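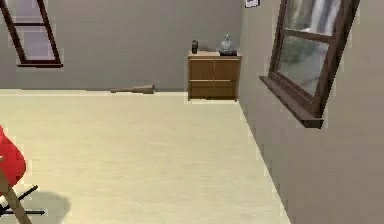 A pale-walled room with a small wooden cabinet by the back wall.

Why do runners run in lanes?

When I was at school in Plullstead, I thought the runners on the outside of the track had been given a head start because they were slow. I even shouted "That's not fair!" on sports day. My teacher took me over to look at the white lines, and I've loved running tracks ever since.

So, let's start with the shape. A running track is two straights joined by two bends, a bit like a squashed circle. If you run on the inside of a bend, you go a short way. If you run on the outside, you go a longer way. Try it with a friend! Walk side by side round a big tree and see who has to take more steps.

Now imagine a race of one whole lap. If everybody started on the same line and stayed in their own lane, the person on the outside would have to run much further. So the starting lines are moved forward, lane by lane. We call this a stagger. It looks odd at the start, but everyone runs the same distance to the finish.

What about a short sprint, like 80 metres? That's all on the straight, so there are no bends to worry about and everyone lines up level.

In long races, runners are allowed to leave their lanes and head for the inside — that's why you see them in a big bunch. It can get quite pushy in there! I ran one of these at Flostulden one wet November and got mud all the way up to my ears (the track had a very puddly edge).

You might wonder why we always run with our left side to the middle. People have lots of ideas about that, but the main thing is that everyone goes the same way round. Imagine the bumps if they didn't!

Next time you're at a track, find the start lines on the bend and stand on each one. Which lane would you pick? I like the middle ones, as the inside bend feels very tight when I'm going fast.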